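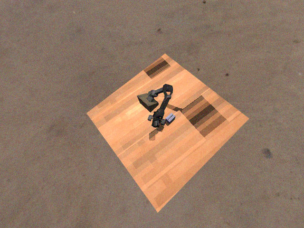

Home & Garden > Decks, Floors & Outdoor Timber
4 min read

MEDIA RELEASE
12 February 2020

Craddock Timber opens its second yard in Bukau, and we'd love you to come and have a poke around

G'day everyone! We've been hinting at this in the newsletter since September and now we can finally say it out loud: Craddock Timber has a second yard. It's at Bukau, on the old produce store site just past the weighbridge, and the gates are open to tradies and home renovators from today.

I started Craddock out at Naken with one truck and a very leaky shed, selling recycled hardwood to anyone who'd answer the phone. These days the Naken yard is so full that we've been turning good timber away, and that hurts when you know it's going to the chipper instead. So we went looking for more room, and Bukau gave us 2,000 square metres of it, most of it under cover (bliss, if you've ever stacked boards in the rain).

What's at the new yard? Mainly decking and flooring. We've moved all our recycled boards across from Naken, which leaves the first yard free for posts, beams and sleepers. There are 3,248 lineal metres of decking on the racks for opening day, all of it de-nailed, docked and sorted by width. We've kept the short lengths too, because people kept asking for them for steps and planter boxes, and they're priced by the bundle so you don't have to stand there with a calculator.

The part I'm most excited about is the Gremix range. Gremix is our own name for mixed-tone packs – boards from different jobs and different species, machined to the same thickness and sold together. We used to spend ages trying to match colours, and then customers would tell us they liked the odd ones best! So now we bundle them up on purpose. There are 17 packs to start with and we'll add more as the timber comes in.

Mixed boards do need a bit of thought before you pick up the drill, and my best advice is to lay the whole lot out loose first and live with it for a day or two. Shuffle things until no two dark ones are shouting at each other. If you want a feel for how it can look, the square platform here has its planks running on the diagonal, going from pale peach through to a deeper orange and light brown, and that's very much the spread of colour I'd aim for in a small courtyard. Against grey-brown ground the warm tones really come forward. Go much darker and I think you'd lose that, but it's your deck and I won't argue (much).
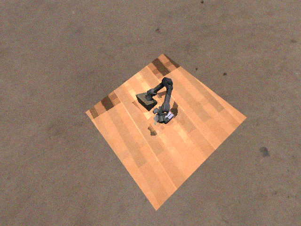 Freestanding platforms have been our most asked-about project all summer, so we've put together a cutting guide for a simple square one. It covers the frame, the board spacing and how much extra to buy for offcuts. You can grab a printed copy at the counter for nothing, or ring and we'll post you one.

To kick things off, the first 100 customers through the Bukau gate will get a free tin of decking oil with any full pack. We're also running free measure-up chats at the counter every morning. Bring a rough sketch with your sizes on it – the back of an envelope is fine – and we'll work out the quantities with you while you have a cuppa.

Local delivery is available from both yards, and we'll combine an order from the two into one drop at no extra charge. If you've got old boards to sell, please ring before you load the trailer so we can tell you which yard has space. We're after hardwood in any length over a metre. Painted boards are a case-by-case thing and we can't take treated pine, sorry.

Media are welcome to visit either yard and take photos. Just wear closed shoes and check in at the counter when you arrive.

Related items
Oil or stain? Picking a finish for recycled boards
How to store timber over a wet winter
Naken yard: new hours for posts and sleepers
Five things to ask before you buy second-hand decking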